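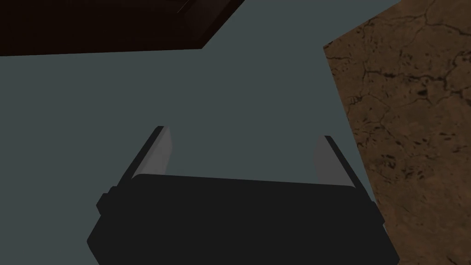

Section 2: Before you spend any money

Start with the budget, however dull it looks next to the catalogue. The Flidel arm is the line everyone remembers, and the gripper is the line everyone forgets. Build your cell in the Notach simulator first and look at it through the wrist view. With the jaws wide open and holding nothing, check what lies just beyond each finger; a large brown surface right beside the right-hand one, with only a thin strip of grey between them, is cheap to move on a screen and dear to move on a floor.

1. Open the planning sheet and enter your total. Leave 800 pounds for cables and brackets. You will spend it.

2. Add the gripper (1,352 pounds at our April price) and a spare pair of finger pads.

3. Run your busiest job in the simulator at least four times, starting from a different pose each time.

4. Send the sheet to Gwendolyn Okafor in Planning, who replies within two working days — sooner if the total is wrong.

Note: Simulated tables are always level. Measure yours.

Caution: Do not order the arm before step 3 is finished. Returned arms carry a restocking fee, and Desmond Gallagher in Accounts has heard all the reasons.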